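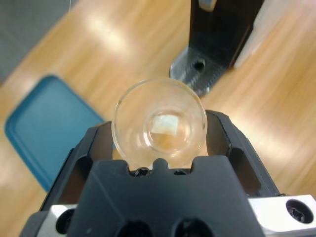 3.2 Gripper setup and upkeep

Figure 2. Glass held between the two fingers, from the wrist camera. The screws at either side of the cover plate are the ones checked in the routine below.

The Karcombe cell has two arms fixed to the near edge of a wooden table, each with a two-finger gripper. The coffee task uses a capsule machine, a drinking glass, a tray and a capsule holder (Figure 3). Arm bases are bolted to metal plates and are not moved between sessions. The glass is the least forgiving item, as a small offset at the fingertips shows up as tilt at the rim.

Maintenance follows a fixed interval of 4,000 grasp cycles per gripper. The cover plate is taken off, the finger screws are torqued to 2 N m, and both fingers are closed on a gauge block. If the tips meet more than 2 mm apart in height, the lower-wearing finger is swapped to the other side and the check repeated. Fingers are replaced in pairs - mixing old and new gave uneven grip on curved surfaces. Wrist camera calibration is then rerun in the Ladon software, which takes some 3 minutes per arm.

Figure 3. Table layout with both grippers pointing in toward the centre.

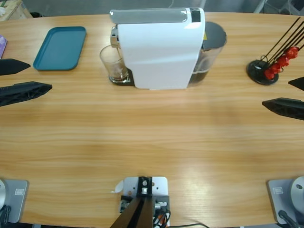
Zuzana Štěpánek, commenting on the draft, argued that a cycle count alone is a poor trigger, and that her cell at Zelenák rechecks finger alignment after any hard contact with the appliance, whatever the counter reads. We have since added this check to the routine.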